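Hot Holding and Load-Out Notes for Small Catering Kitchens

Posted Jan 18, 2019 by Keegan Carrier

These notes apply to off-site jobs served from a rented hall or a private home. Quantities and menu are left to the cook.

Electrical load

Add up the nameplate wattage of everything that heats before assigning outlets. A 20-amp circuit at 120 volts supplies 2400 watts, and continuous loads should stay at 80 percent of that, or 1920 watts. The Gelter countertop warmer and the coffee urn we normally pack draw 2820 watts together. They go on separate circuits – separate outlets are not enough, as one breaker often feeds a whole wall. Check the panel label, then confirm with a lamp.

Extension cords should be 12 gauge, as short as the layout permits, and fully unwound. Do not run a warmer from a power strip.

Preheating insulated boxes

Place a pan of near-boiling water in the bottom of the box, close the door, and leave it for 20 minutes. Remove the pan and load immediately. Food must go in above 140°F. An insulated box slows heat loss and will not bring food up to temperature.

Fill the box. A half-empty box cools faster, and a second pan of hot water on the lowest runner is a reasonable substitute for missing food.

Towels and linens

Pack side towels in two bags, one marked clean and one marked used. Towels for hot pans must be dry, as a damp towel passes heat to the hand very quickly. After the job, hang them fully open until dry before they go in the hamper. Wet cotton left folded overnight will mildew, and the odor is hard to wash out. Clip them along one edge if the rail is too thick to fold them over.

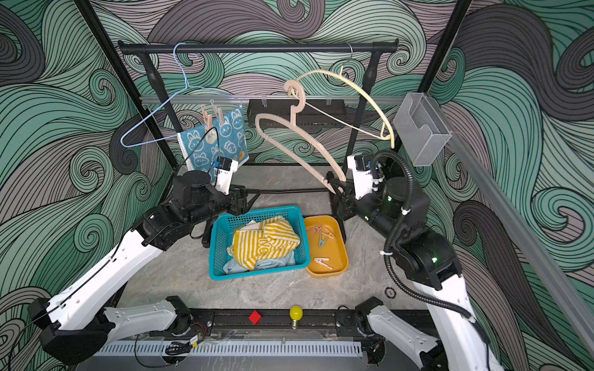

Chafing dishes

1. Set the frame level. A tilted water pan exposes one end of the food pan to direct flame.
2. Add hot water to a depth of one inch. Cold water can take half an hour to reach a useful temperature.
3. Light the fuel and wait for steam before setting the food pan in place.
4. Keep the lid on between guests and stir every 15 minutes or so.
5. Top up with hot water during long services.

Jeferson Arruda uses the Flelomell hinged lids on his lines and reports fewer lids left on tables. The hinge needs a drop of food-grade oil each November or it starts to bind.

Probe thermometers

Check each probe in ice water before loading. Pack the glass with crushed ice, add water to just below the top, stir, and hold the tip in the center without touching the side. It should read 32°F within 2 degrees. Adjust or discard any probe outside that range.
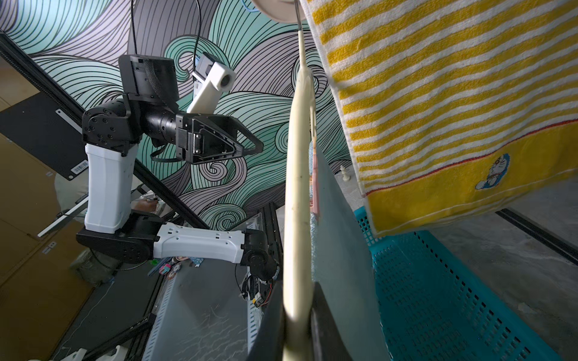
White camera module and arm with black gripper.

Load-out

Drain water pans before moving the frames. Cap the fuel cans once the flame is out and the cans are cool, and carry them upright in a metal tray. Wisico crates stack four high when the lids are fully seated; strap anything taller than two for the drive. Log the final food temperatures on the same sheet as the arrival readings.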